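Plerent Publishes First Gripper Comparison, Declines to Name a Winner

TOLTHAM — Tuesday, June 6, 2023 — Plerent today released results from its first side-by-side trial of hand-held grippers for household cloth work. The company compared two finger designs, one with soft textured pads and one with plain hard tips, over 374 grasp attempts on bedding and clothes.

The padded design completed 56 more grasps than the hard tips. Plerent is not calling that a breakthrough. Most of the gap came from thick woven covers, and on thin sheets the two designs were close enough that the order of testing may explain the difference.

"We have all read gripper announcements where everything works," said Ayman Hourani, who ran the trial. "I would like to see those same grippers on an unmade bed. Ours missed plenty, and the misses are in the report."

The trial also tested a wide-angle camera mounted on the tool. It keeps both fingers in view, but it bends straight lines badly toward the edges, and Plerent has yet to show that software trained on such views does any better for it.

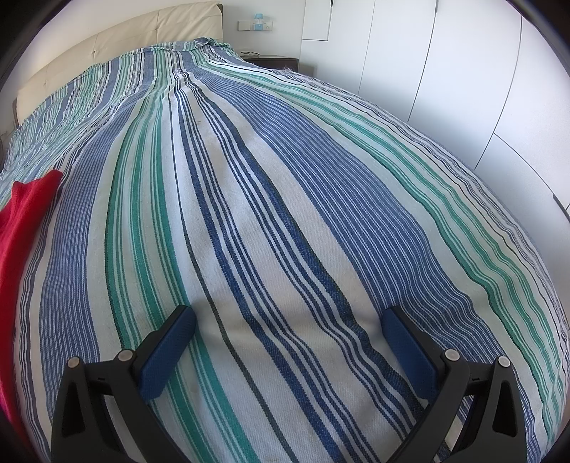 Padded gripper with its jaws open over a striped woven bedspread, as seen by the tool's own camera.

A second round, using the Onyshchenko controller, is planned with 300 attempts. Plerent will decide after that whether the padded fingers go into its Plerkisach line — or whether the extra cost buys too little.

The full report, with failed grasps listed by fabric, is available from Plerent on request.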